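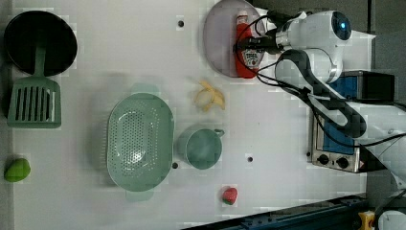
Hiner League Goals: a data card

Every goal we could find from 15 seasons of amateur ice hockey in the Hiner League, typed up from the paper scoresheets, one row per goal. There are 2710 of them! If you ever played for Prudberg or Linach or any of the others, you may well be in here, and if you just like messing around with hockey numbers, welcome, there's plenty to mess around with.

Last updated April 19, 2021.

What you get

goals.csv is the main file. One row for each goal, in the order the scorekeeper wrote them down.
games.csv has one row per game, with the teams, the final score and the rink.
players.csv has one row per player who scored or assisted at least once.
penalties.csv is a work in progress. It covers the later seasons only and has not been proofread, so please treat it as a draft.
notes.txt is everything scribbled in the margins of the sheets. My favorite file by a mile. There is a long argument about a broken net peg that runs across both sides of one sheet and ends in a drawing of the peg.

Columns in goals.csv

game_id: matches games.csv
goal_no: 1 for the first goal of the game, 2 for the second and so on
period: 1, 2, 3 or OT
clock: time elapsed in the period, written mm:ss
team: the short team code
scorer_id, assist1_id, assist2_id: these match players.csv, blank if the sheet has nothing
strength: EV, PP, SH, EN or PS
flag: see "Flags" below

Watch out for clock. The league used elapsed time on its sheets, but a couple of scorekeepers copied down whatever the arena clock said, which counts the other way. Where a whole sheet was clearly backward I converted it and set the flag to C. If you plot goals by minute and see a strange bump at the start of the third period, check that you haven't converted those rows a second time. I did exactly this and was very excited about my discovery for an entire evening.

Flags

C: clock converted from time remaining
H: handwriting hard to read, best guess entered
S: score on the sheet doesn't match the goals listed
X: scorer corrected later by somebody who was at the game

A row can carry more than one flag, written together with no space, like CH.

Where it came from

My father, Czesław Pietrzak, kept score for the league for most of these seasons and saved the carbon copies in binders. He pressed hard with the pen, bless him, and his sheets are a joy to read. Other people's less so. When the Kalinowski rink cleared out its office we were given a second stack, and between the two we have nearly the complete regular season run. Playoff games are not included because they were kept on a different form and I have only seen a handful of those.

I typed everything in twice, weeks apart, and compared the two versions with a small script. Where they disagreed I went back to the paper. Dad then went through the H rows with me, and it's amazing how often he could look at a smudge and say right away who it was, and which end of the rink, and who was complaining about it.

What's missing

The sheets for 45 games are lost. Those games are still in games.csv with a final score taken from the league's printed standings, and the column has_sheet is set to 0. They have no rows at all in goals.csv, so please filter on has_sheet before you work out goals per game, or your averages will come out too low.

Second assists are patchy in the early seasons. Some scorekeepers only ever wrote one name. I would not compare assist totals from the first few seasons with the later ones.

Shots on goal are not recorded anywhere, so there are no save percentages. I know, I know. I want them too!

Teams

The league had six teams throughout, although two of them changed their names along the way. The codes stay the same for the whole run, and the names used each season are in games.csv. PRU is always Prudberg, LIN is always Linach, KAL is always Kalinowski. Three letters for everybody.

Seasons start in November and are labeled by the year they start in.

Names and privacy

Player names are as printed on the team rosters, with spellings made consistent. If you are in the data and would like your name replaced with a number, write to me and it will be gone in the next update, no explanation needed. Nothing about age, address or injuries is included, even where it was written on the sheet, and I took such remarks out of notes.txt.

Things to try

The comeback games are great fun. Sort by game and goal_no, keep a running score, and look for the largest deficit that was turned around.

Two goals by the same team within seconds of each other happen more than you would think. Linach has a lovely cluster of these.

I'd also really like to see somebody chart which pairs of players set each other up year after year. I made a rough version on paper and ran out of paper.

Opening the files

All files are UTF-8 with commas between fields and a header row. If accented letters look broken in your spreadsheet program, import the file through the menu and pick UTF-8 there. Keep clock as text on import or it will turn into a time of day.

Fixing mistakes

Please send them! The game_id and goal_no are enough for me to find the sheet. Changes go in changes.txt with the old value next to the new one.

Terms

Free to use, share and change for any purpose. A mention of the Hiner League Goals data would be kind.

Compiled by Bronisława Pietrzak from sheets kept by Czesław Pietrzak and the other Hiner League scorekeepers.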